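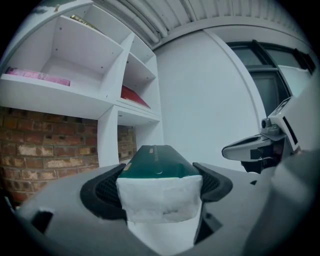
Visit report: hand-held grippers and how a robot gets taught

By Osaze Sani

Search this site

Reading time: 3 minutes

For the second part of our automation project we had to visit a place where people work with robots or robot tools, and write up what we saw. Our group went to the open day at Stosteo. Asabe Ogundipe showed us round and answered most of the questions. There were 9 of us, so we were split between two rooms and swapped over at half past two.

What we wanted to find out

Our first report was about fixed arms in a warehouse. We had read that a robot arm can be taught from recordings of people doing a job by hand, and we wanted to see what those recordings involve. The project they demonstrated is called Mumix. A person holds a gripper, does an everyday task with it, and the camera on the gripper records what the fingers are doing.

What the task looked like

The task was handling a long green box with white tissue or paper wrapped over one end. The two black rubber finger pads close on it from the sides, at the wrapped end, so the rest of the box sticks out in front. I had expected hard metal jaws. A second gripper was held up to the right of the first.

Asabe said soft wrapping is a good test, as the fingers have to press on something that gives. One round of the task is kept short, 12 seconds at most, and then it starts again from a new position. She said the starting position matters more than speed. If every recording begins the same way, the robot only learns that one way.

We asked why they use an ordinary room with shelves and brick instead of a plain lab bench. The answer was that the robot will have to work in rooms like that later on.

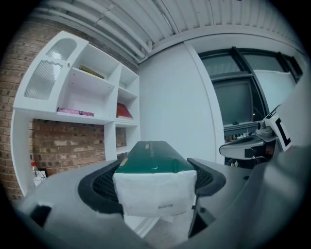 Pestivari, November

I wrote this part up on the coach home from my notes. The card with the black square pattern on the other gripper is a marker. A camera can find the pattern and work out which way the card is facing, which helps to place one gripper compared with the other. Akpan, who was in our half of the group, asked what happens if a hand covers the card. Asabe said that stretch may have to be thrown away.

They had 3,665 recordings for Mumix on the day we went. Checking them takes almost as long as making them, and some of it is still done by eye.

Things to follow up

We did not find out how the gripper knows how hard it is squeezing. I have emailed to ask. We also need a drawing of the finger pads for the appendix, and Akpan is doing that.

Last updated: November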